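Plotent Opens Its Teaching Records, With Reservations

November — Plotent is publishing 2000 demonstrations in which operators steered a robot arm by remote control through handling tasks with plastic baskets. Nighat Bhutto, who runs the Dulel project, asks buyers to stay calm.

"A person drove the arm every time," Bhutto said. "That shows what our operators can do. What a robot learns from it is a separate claim — and we don't have the numbers yet." 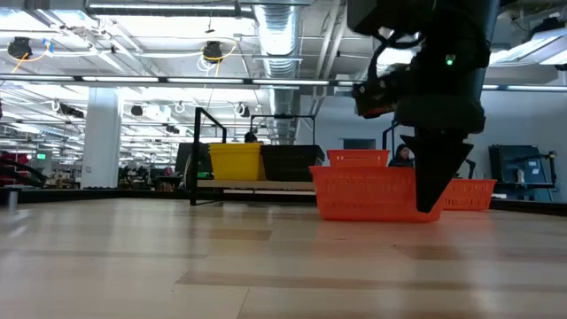
What Is Still Missing

All 19 operators were trained in-house. Tests at a second site, Vamel, start in 2 months. Plotent will give no success rate before then.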